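Ronja Lie
Aug 21, 2022

1/ Some of you asked how the Toveck gripper kit from Planel is doing. I have used it for a while now, so I write a short thread. I paid for it myself and I have no agreement with the company.

2/ The price was 291 euros for the two fingers, the motor block and the wrist camera mount. The arm is not included. Delivery was 194 euros extra for the mounting plate and the express box, and I find this too much.

3/ The fingers are long and black with a slot along the face. They are good with small, smooth things. I like to try them on round toys, as a shiny surface shows quickly if the grip is badly set. Wrist camera view: 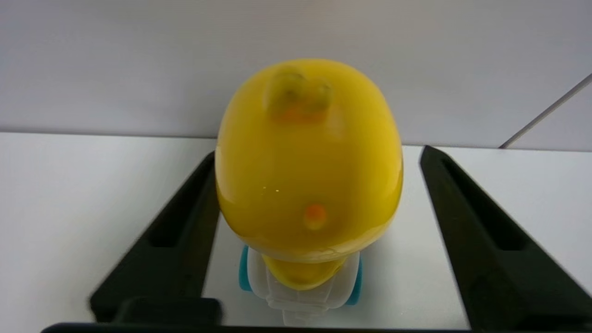
4/ Setting up the software
The manual is 264 pages and the part you need is near the end. Please read the chapter on closing force first. I did not, and I lost an evening. The default force is too high for soft plastic, so I set it to the lowest step and go up from there.

5/ The wrist camera is useful but it sees very little when an object is close. I would not work with it alone. For planning a pick you want a second view from higher up, where you can see the plate, the spoon and everything else on the table together.

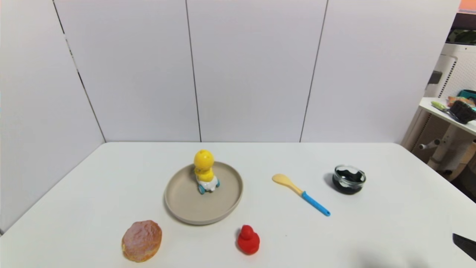
Yellow toy on the plate, seen from the upper camera.

6/ A layout like this one I save in Gape, the free program which comes with the kit. It keeps the positions and you can name each object. The names cannot have spaces, and the error message does not tell you so.

7/ What I don't like: the cable is short, and the support answers only in the mornings. My ticket was number 1538 and I waited nine days for a reply. The reply was friendly and correct, I must say.

8/ Would I buy it again? For a small lab or a patient hobby person, yes. For a school class I would wait for the new version, which Planel has promised for October.

9/ Next I will try the Tunasano soft tips on the same fingers. If you already have them, please write me which size you took.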